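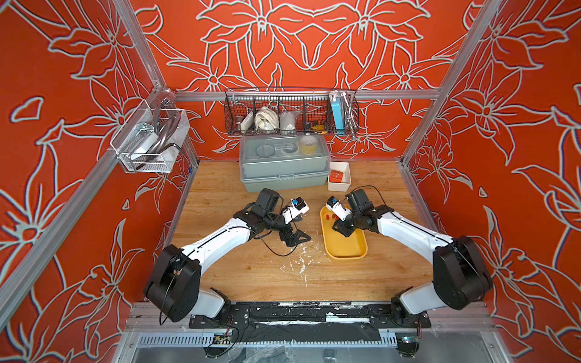

Two-arm tabletop cell with storage box, trays and hanging basket. Photo: Jurix

Newsroom > Press Releases > Standards and Safety

About Products Training Newsroom Careers Contact

FOR IMMEDIATE RELEASE
Apr 30, 2026

Jurix publishes open housekeeping and setup rules for small two-arm robot cells

Free to download, free to copy, free to change. Written for benches, not factory floors.

Jurix today released the Kirner Rules, a short set of good-practice rules for people who run small robot arms on a tabletop. The rules cover the work area, cable runs, storage inside the cell, wrist cameras, and what an operator checks before the arms get power. Five pages. No sign-up, no fee.

The rules come out of the Kirner bench program at Jurix, where operators kept asking for one page they could tape up next to the cell. Most of what was available had been written for big machines behind fences. Useful reading, but hard to apply at a table with two light arms on it and a basket of supplies hanging at the back. So we wrote our own and tried it out. First with our own operators, then at Huerta and Droltico, who run similar benches and were not shy with the red pen.

What's in it

Part 1, the work area. Every cell gets a marked reach zone for each arm and a marked shared zone in the middle where both can go. Task items only in those zones. Trays stay inside the reach of the arm that uses them. The table surface gets looked at before each session, and residue from glue, paint or powder is either cleaned off or written down. An operator who finds marks on the tabletop that aren't in the log adds them. Old stains are fine. Unlogged stains are not, they make it hard to tell if something leaked today.

Part 2, storage in the cell. This was the part with the most argument. Earlier drafts banned all storage within reach of the arms. Huerta pointed out that people will just pile things on the floor, and they were right. The published version allows baskets on the back rail and one lidded box against the back wall, under these conditions:

Lids closed while the arms are powered.
Soft goods (cloths, bags) sit fully below the rim of the basket or get taken out.
Hand tools low in the compartment, handle up.
Nothing hanging over the rim except a hose or cable that has been fixed at the top.
Power adapters in their own holder on a side post, spare cable looped.

Part 3, cables. A wrist camera cable needs enough slack for the full range of the joint and no more than that. The test is simple: run the arm slowly to each end of its travel with a hand on the stop, and watch the loop. If it can touch the table it can get under a tray. If it can reach the other arm, shorten it or clip it. Recheck after any change of gripper or camera. Open circuit boards at the front of the cell get a cover or a marked keep-off strip, operator's choice.

Part 4, walls and background. Printed or patterned walls are allowed, and so are plain ones. Whichever is used, write it in the session log and don't change it partway through a session. Wall panels have to be fixed along the top and the bottom. Loose paper near a moving arm is a stop condition.

Part 5, starting and stopping. One operator in charge per cell. Stop button reachable without leaning over the rail. Hands out before power, said out loud. Both arms get parked before anyone reaches in, even if only one of them is in use. No exceptions for quick fixes, most of the near misses in our trial notes were quick fixes.

How it was tested

The draft was used for 200 bench sessions across the three firms, starting in October. Operators filled in a half-page check sheet at the start and end of each one. Of the first 100 sheets, 88 came back complete. The rest were missing the cable check, nearly always the same box, at the bottom of the page where it was easy to miss. That box has moved to the top.

Other changes from the trial:

The word "clear" was dropped. Operators read it as empty, or as safe, or as see-through, depending on who you asked.
Checks that took two people were cut down to one where we could.
The maximum basket depth was removed. It was set to match a basket that is no longer sold.
Droltico asked for a rule on small parts left in trays between sessions. Added: task objects may stay in the tray overnight if they are on the sheet.

Some 5 minutes is what the start check takes once an operator has done it a few times. Longer on the first day, plan for that.

What it isn't

The Kirner Rules are not a certification and do not replace the manual for your arms, local workplace law, or any formal risk assesment your site needs. They give no speed or force limits. Those depend on the arm and the gripper, and have to come from the maker. Sites running heavier machines, or anything with a blade, heat source or pressurized line in the gripper, should not use this document as there main guide.

Getting a copy

The full text, the check sheet and a wall version in large type are on the Jurix website under Standards and Safety. Plain text and print-ready formats. Anyone may copy, translate or edit them. We ask only that edited versions carry a different name, so that two sites both saying "Kirner" mean the same thing.

Comments on the first version are open through October. Send them by section number please, with a note on what kind of bench you run and how many people share it. Photos of your setup are welcome. A second version will follow after the comments have been read, with a list of what changed and what was turned down.

Jurix will also run a short online walk-through of the check sheet for shops that want it. Dates to be posted on the Training page. Huerta and Droltico are keeping their own translated copies and will list them seperately.

About Jurix

Jurix builds and runs tabletop robot benches and trains the operators who work at them. Kirner is the company's bench program and covers cell layout, operator training and written practice.

About the trial partners

Huerta operates shared robot benches for small manufacturers. Droltico supplies bench frames, rails and mounting parts, and runs a test bench of its own.

Media contact
Jurix Press Desk, through the Contact page. Print-size photos on request.

###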